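I have been putting off the hall closet for so long that it had become a kind of character in our house. You know the one. Every home I've ever lived in has had a closet like it, where the wrapping paper goes to get crushed and the good umbrella goes to be lost. Ours also had the old curtain rods from the first apartment, a fan I was sure was broken (it works fine!) and what felt like 1,001 tote bags, most of them stuffed inside other tote bags.

Anyway, April came around and it rained for most of it, and I ran out of excuses. I made a big pot of tea, put the radio on, and started pulling things out onto the hallway floor. I had pictured an hour. By the time I looked up it was past two in the afternoon and there was no way to get to the bathroom without climbing over the vacuum cleaner.

My friend Mei-kuen Mak came over around then to return a cake pan, and she very kindly did not turn around and leave. She sat down on the bottom stair and started sorting scarves. We got talking about paint, the way you do, and she told me to stop thinking about shelves until I had done something about the color inside. She was right. It was a sort of mustard in there, left from whoever had the house before us, and it made everything look like it had been stored in a jar of pickles.

I had most of a can of Kernulow left over from the spare room, a soft white with a little gray in it, and roughly 20 minutes of patience left in me that day, so the painting waited until the next morning. It took 3 coats to bury the mustard. The first one looked so awful that I nearly gave up and just closed the door on it. The second was blotchy. The third, though - oh, the third was lovely, and I kept opening the door all evening just to have another look at it.

While I was waiting on the paint I tried to be strict about what was going back in. The wrapping paper got cut down to the pieces big enough to wrap something. The curtain rods went out to the shed, and I'm not proud of that because the shed is next. I kept 12 tote bags, which my husband thinks is still too many, and he may have a point, but they fold flat and one of them is from my sister's wedding. The scarves have a basket of their own now.

I do love a pale surface. I've gone on about this before, I know, when we did the laundry corner, but there is something so restful about plain flat panels and the places where they meet, with nothing hung up and nothing leaning on them yet. 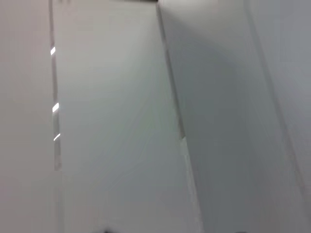

Pale panels, soft light, a few little glints along the seam. My kind of view!

I'm still going back and forth about hooks. Mei-kuen says a row of them on the inside of the door, low enough for the kids, and I can see the sense in it, but I also know how our coats multiply. For now I've put in one tension rod and one shelf, and the vacuum cleaner has gone back in the corner where it always lived.

If any of you have found a good way to store wrapping paper standing up without it slowly sliding to the floor, please leave me a comment. I've tried the tall bin and it tips over every time I reach for the tape.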